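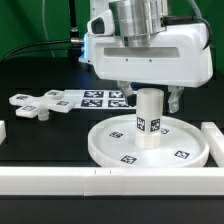 Handling Small Parts, Week 3: Setting a Column in a Dish

3 min read

Home Modules Handouts Timetable Contact

This week's bench work is about standing a tall, narrow piece in a shallow round one. It comes up all the time in assembly and packing work, and most of the faults we mark down in the Saltamstead workshop start here.

1. The two parts

The dish is a circular tray with a raised rim. The rim stops things sliding off, but it also gets in the way of your knuckles and of any tool brought in low. Come from above wherever you can.

The column is plain, frosted plastic with a flat top. Frosted plastic is awkward to judge by eye under the bench lamps. Its edges look soft, and the lower part can seem to fade into a white dish. Work on the black tabletop, which gives you a clean outline of the rim, and get your head down to bench height before you decide the column is upright.

2. The printed squares

Both parts carry black-and-white square markers, on the floor of the dish and around the middle of the column. Each has its own blocky pattern. They are there so that position and turn can be read from a picture, and you will use them in Week 4 when we measure placement error.

For now, follow two rules. Keep your grip off the markers on the column — hold it higher up. Do not wipe the dish with solvent, as it lifts the print. A dry cloth is enough.

A marker on the dish floor may be partly hidden behind the column, depending on where you look from. Note in your log which ones you could see clearly.

3. Placing

Bring the column over the middle of the dish before lowering it. Lower it straight. If the base touches at one edge first, lift and start again. Do not rock it into place, because the base will creep and you will end up off centre.

Keep hold until the base is flat on the floor of the dish. Then open the grip evenly on both sides. Letting go on one side first is the usual cause of a topple.

4. Log sheet

Do 17 placements each. Write down the offset from centre in millimetres and whether the column stayed up after release. Last year's groups gave us 1,392 entries between them, and a good many could not be used as the units were missing. Write the units.

Sheets go in the Cloutier tray by Monday. Questions to Ivars Kļaviņa.

Reading: Drestska workbook, chapter 2, up to the section on grip height.

Comments

Fesutari: Is the offset taken from the edge of the base or the middle of it?

I. Kļaviņa: The middle. I will add that to the sheet.

bench6: Our dish has a scuffed marker on the floor, can we swap it?

I. Kļaviņa: Yes, spares are in the cupboard by the sink.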